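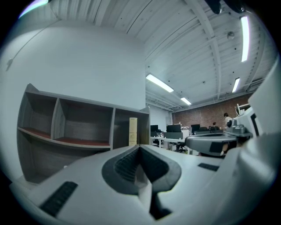

View from the hand-held unit, second unit to the right, shelf on the left. Pads still on.

December, pair 2, pad change and jaw check

Picked up where the last entry stopped. Counter on the hand-held unit read 1287 cycles at 9:40. The pads are supposed to go 3000 but the left one has been slipping on cardboard tubes since last week, so I'm changing both early and logging it as early.

Order I did it in:

Power off at the bench switch, then unplug. The switch alone leaves the logger board live.
Long pad first. Warmed the edge with the heat gun on low and peeled from the wide end. Came off in one piece except for a strip of glue along the bottom.
Glue off with alcohol and the plastic scraper. Don't use the metal one, it marks the housing.
Short pad same way. Harder to get hold of, needed the thin spatula.
New pads from the Welent bag. Pressed each one down by hand, then clamped with a folded rag under the clamp, 2 hours.

The Welent pads are a bit stiffer than the old Turasska ones. There are still Turasska pads in the drawer but the backing has dried out and I wouldn't use them. Somebody please throw them away or tell me why we keep them.

While the clamps were on I cleaned the V notch. Felt dust packs down in the ribs and works its way into the slot. Dry brush, then vacuum with the narrow nozzle. No oil in there. Last time it was oiled the dust turned to paste and I had to take the whole front off.

Second unit: jaw block had some play side to side. Both screws on the mounting block were loose, one more than the other. Took them out, cleaned the threads, medium threadlocker, back in by hand and then the small torque driver. Play is gone when I push on it cold. Need to look again after a day of running.

Powered up at 12:15. Zeroed both. Opening width on the hand-held came up 340 on the readout, same as the sheet taped inside the Storadel cabinet, so I left the offset alone.

Test picks on the tube, shelf to desk and back. No slips on the first set. One slip on the second set, but I had come in crooked and the tube was only touching the end of the pad – not counting that against the pads.

Still to do:
reset the pad counter (needs the Magalhães laptop, which was out)
order more Welent pads, one pair left
recheck the jaw screws
felt in the cubbies is shedding, look for something with a tighter weave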